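Newsletter > Equipment and Planning > Dish-handling cell

Budget revision for the dish-handling cell

The October request for the Granley kitchen line has been split into two purchases. The arm and gripper stay in the current budget. The second arm moves to the next cycle, pending results from simulation.

Halima Mushi collected quotes from Tondanska and Chege. Both cover the arm, controller, mount and one set of gripper fingers. Neither covers spare fingers, which we expect to replace often because of contact with sink rims and plate edges. We have added a line for 30 spare sets. Tondanska quotes $84 per set, for a total of $2,520. Chege has not priced spares separately and has been asked to do so before the order is placed.

Simulation comes out of a different account. The Fimari license is $922 per seat per year, and we are renewing one seat. A second seat was requested and turned down; overnight runs can be queued on the existing one. The kitchen model now includes the sink, faucet and counter, so reach can be checked before any mounting holes are drilled. Ülle Šimkus has completed over 832 runs with the arm placed behind the basin. Runs with the arm on the drainboard side are still in the queue.

Mount position affects cost more than the choice of arm does. A mount behind the basin needs a longer cable run and a bracket fixed to the counter. A side mount uses the stock pedestal but takes up floor space in front of the cabinets. Please do not order brackets until the position is settled.

Items still without a price:
- splash cover for the wrist joint
- replacement plates for physical trials
- freight and unpacking
- electrical work at the counter

Send corrections to Halima by noon on the day the request closes. Late items will be carried to the next cycle along with the second arm. Freight estimates should state whether lift-gate delivery is included, as the loading dock at Granley cannot take a full-size truck.

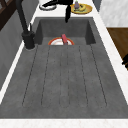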